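帮助中心 > 会议与协作 > Kenero 会议室面板 > 安装与首次设置

第二章 把面板装好,开第一场会

拿到 Kenero 面板的朋友,恭喜!这一章会带你从拆箱走到第一次预约成功。整个过程不难,第一次亮屏的那一刻还挺让人开心的。动手前请先读完 2.1 节,尤其是供电那一段。

2.1 准备工作

包装内有面板主机、壁挂背板、网线、螺丝包和一张快速卡片。快速卡片背面印有设备编号,请拍照留底,后面注册时要用。

面板支持网线供电,也支持单独的电源适配器,两种方式选一种即可。

注意:请勿同时接入网线供电和电源适配器。

2.2 安装背板

1. 在会议室门外选好位置,最好在开门的那一侧,门打开时不会挡住屏幕。
2. 把背板贴在墙上,用水平尺校平,标出螺丝孔。
3. 打孔,装入膨胀管,拧紧螺丝。
4. 将网线从背板中央的开口穿出,留出一小段余量。
5. 把面板上沿挂入卡槽,向下轻压,听到“咔”的一声就到位了。

小心:玻璃墙面不能打孔,请改用粘贴式背板。粘贴后静置一夜再挂面板,别着急!

2.3 首次开机与联网

1. 接通电源,等待屏幕出现语言选择页。
2. 选择“简体中文”,点“继续”。
3. 选择有线或无线网络。无线网络需要手动输入密码,区分大小写。
4. 输入设备编号,点“注册”。
5. 屏幕显示四色圆环时,表示正在下载更新,请保持通电。

如果停在注册页并提示代码 402,说明该编号已绑定到别的组织,请让原管理员先解绑。代码 857 表示系统时间不对,进入“设置 > 日期与时间”,打开自动校时就能解决。

2.4 给房间建档

面板联网后,就可以登录管理后台添加房间了。名称尽量起得好认一些,“东侧大会议室”比一串字母好找得多。我们自己的房间用项目名来叫,有 Weltton,也有 Urkska,新同事来两天就记住了,特别好用!

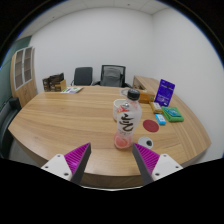
Lalit Jaiswal

每个房间都可以上传一张封面,同事在手机上预约时会先看到它。浅色木纹的会议桌在小屏幕上很显眼,能让人一眼认出是哪间就行。接着填写以下内容:

1. 房间名称和楼层。
2. 可容纳人数。
3. 设备标签,比如投影、白板、电话会议。
4. 开放时段,默认全天。
5. 点“保存并同步”,面板会自动刷新。

说明:房间名称最长支持 44 个字符,超出部分在面板上显示为省略号,后台仍保留全名。

2.5 预约和签到

最有意思的部分来了。在面板上轻点绿色的“空闲”区域,拖动时间条,选好结束时间,再点“立即使用”,屏幕边框就会变成红色,走廊另一头也看得清清楚楚。

如果是提前预约的会议,到点后请在面板上点“签到”。没有签到的会议会自动释放,房间重新变为空闲。释放前的等待时间可以在后台调整,我个人喜欢设得稍长一点,给从别的楼层赶来的同事留点余地(电梯高峰期你懂的)。

会议提前结束时,点“结束会议”,后面想用房间的人会很感谢你!

小心:“清空今日预约”会删除当天的全部会议,并且无法恢复。建议在“设置 > 权限”中只对管理员开放。

2.6 清洁与日常维护

用拧干的软布擦拭屏幕,擦之前长按左上角的图标进入清洁模式,触摸会暂时失灵,不会误订会议。请勿直接向屏幕喷洒清洁剂。二月版固件起,清洁模式会自动退出,旧版本需要再次长按图标。

遇到解决不了的问题,请在后台提交工单并附上设备编号,Panya Limsakul 和支持组的同事会跟进。

相关文章
· 使用粘贴式背板
· 连接 Trình 日历
· 批量导入房间
· 更换面板语言
· 管理员权限一览

最后更新:2026年7月17日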